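Chapter 5
Edge-Glued Softwood Panels as Work Surfaces

5.1 Scope of the chapter

The earlier chapters dealt with solid planks and with veneered sheet. The present chapter covers the edge-glued softwood panel, which falls between the two. It is made of solid wood through its full thickness, but it is assembled from narrow boards and sold in widths that no single softwood board can supply. Its main use in furniture is the tabletop, and most of the chapter is concerned with that use.

The reader should be able, after working through sections 5.1 to 5.6, to identify the parts of a panel, predict the direction in which it will move, choose a finish suited to the work done on it, and judge whether a given defect calls for repair.

5.2 Construction of the panel

Boards are planed, sorted, and laid side by side with the grain running in one direction. Glue is applied to the long edges and the assembly is clamped until the glue has set. The panel is then sanded on both faces. Where full-length boards are used, the only joints are the long ones. Where shorter stock is used, pieces are also joined end to end within a row, and the panel then shows two kinds of joint.

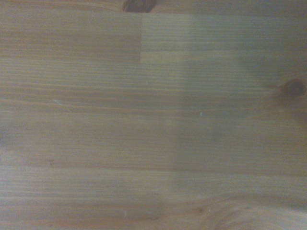 The long joints carry nearly all of the strength across the panel. Long-grain surfaces bond well, and a sound edge joint is commonly stronger than the wood beside it. The end joint is weaker. End grain draws glue away from the surface, and a plain butt joint should be given little credit in any strength calculation. It depends on the unbroken boards in the neighboring rows. For this reason end joints in adjacent rows are staggered. Finger joints give more gluing area and are treated in section 5.4.

Color is not a guide to joint quality. Two boards from different trees, or from different parts of one tree, may differ plainly in tone and still be perfectly bonded. Graziella Pagano, in her shop notes for the Werholm course, recommends drawing a fingernail across the joint - a step that can be felt indicates unequal movement, whatever the color of the boards.

5.3 Loads and wear on a tabletop

A tabletop is loaded lightly compared with a floor or a shelf. The designer is usually more concerned with the surface than with the strength of the panel. Pine and spruce are soft, and small hard feet under a steady weight will mark them. A black netbook open on a pale pine top, as in the second figure, is a modest load for the panel; the points to consider are the contact area beneath the base and any grit trapped there. Knots are harder than the surrounding wood and resist denting, but they also shrink differently and may stand slightly proud of the surface or crack.

Edges wear sooner than faces. A square edge in softwood bruises readily, and a small bevel is the usual remedy.

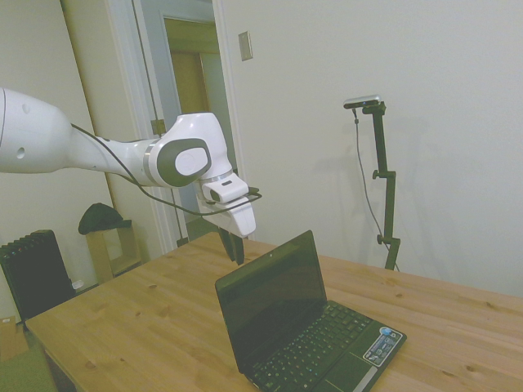

Movement across the grain must be allowed for in fixing the top to its frame. A panel changes very little in length with the seasons, but its width follows the humidity of the room. Screws driven through round holes in the rails hold the wood in place and may split it. Slotted holes or sliding clips are preferred. The small dark knots scattered over the pine top in the figure do not alter the direction of this movement, although the grain bends around each knot and local distortion may appear there first.

Terms introduced so far: edge joint, end joint, staggering, bevel, slotted fixing. Section 5.4 begins with the finger joint.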